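**Fallau clear storage box, large, with ribbed lid**

Sold by Hammont Storage. Stock code 569. Packed in cartons of 3.

The Fallau is a plain rectangular box in clear plastic with a loose lift-off lid and latches at the ends. It suits small parts, craft supplies, offcuts, kids' building pieces and anything else you'd like to find without opening every container on the shelf. We also carry the Trornska, which has the same footprint but a solid grey body, for customers who want the contents out of the light.

### Lid and latches

The lid has a raised rectangular centre panel with ridges running front to back. There is a recessed handle near each short end, so you can lift it with two hands or slide it along with one. With the lid slid to the left, you can get a hand into the right end of the box without taking the lid off the bench. 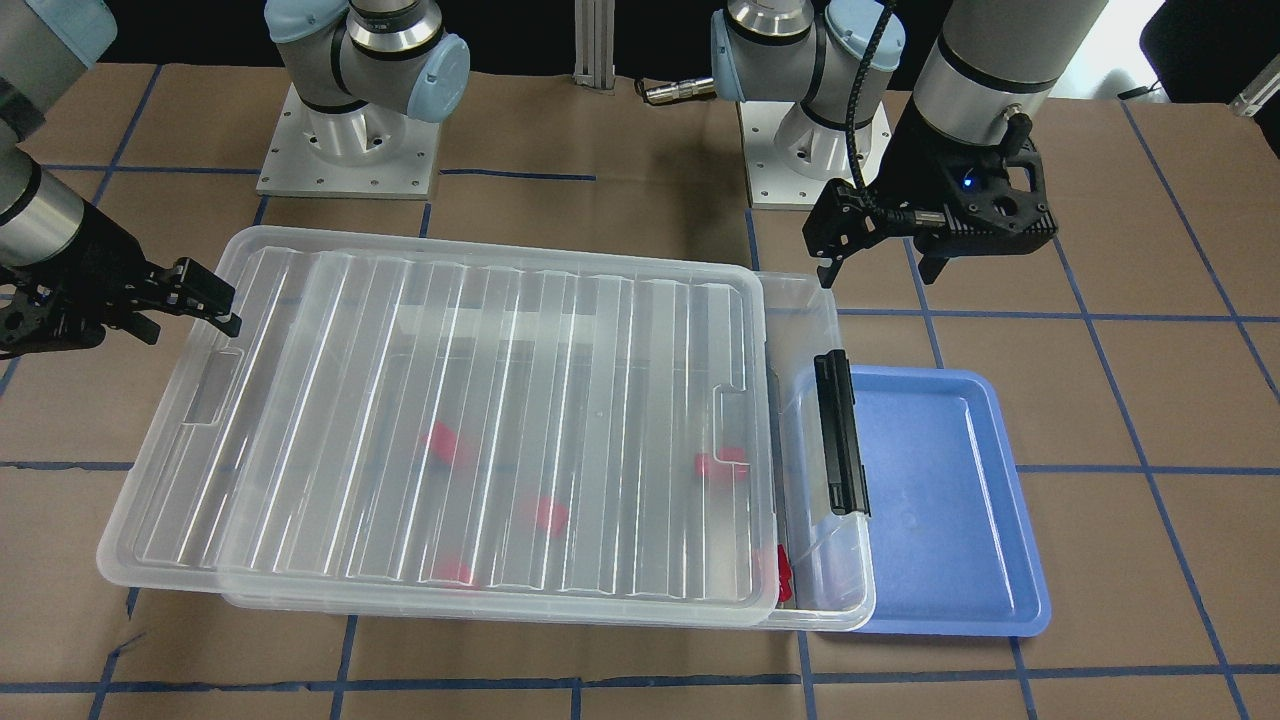
*Fallau box with the lid moved left, black latch showing at the right end. Blue tray not included.*

The latches are long, narrow black clips. Press the lid down at both ends before closing them. If a clip feels stiff, the lid is usually sitting crooked on the rim - lift it, square it up and try again. Don't force it. Replacement latches are sold in pairs and snap on by hand.

### How clear is clear?

We get this question a lot, mostly from people who have bought online and expected something like glass. The ridges soften whatever is under them. You can pick out colour and general position through the top, but don't expect to read small print or tell two similar parts apart. Under bright overhead lights the ridges also throw a fair bit of glare, and the plastic can look milky from close up.

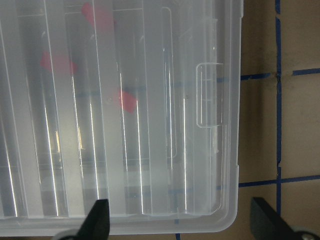 *Close view through the lid. Red pieces inside, blue tape lines on the surface underneath.*

If you need to identify contents at a glance, put a label on the front wall. Paper labels peel off cleanly if you warm them first with a hair dryer on low.

### Care

- Wash by hand in lukewarm water with mild dish soap.
- Not for the dishwasher, oven or microwave.
- Avoid solvent cleaners and scouring pads, which will cloud the plastic.
- Dry fully before closing the lid for storage.

### Stacking

Stack no more than 2 high when full. Empty boxes nest with the lids off, and the lids can be piled separately. Leave the lids off the nested stack or the bottom ones will bow over a hot summer in the garage.

### Ordering

Single boxes are available at the counter. Online orders ship by the carton. For quantities of more than 500, contact Chiến Diệp in trade sales for pricing and lead times. The next container is due in October and back orders will be filled from it first.

Pick-up is from the rear dock, closed Sunday. Dividers from the Thái range fit the Fallau body but need to be ordered separately - check the height before you buy, as the tall version will stop the lid from closing.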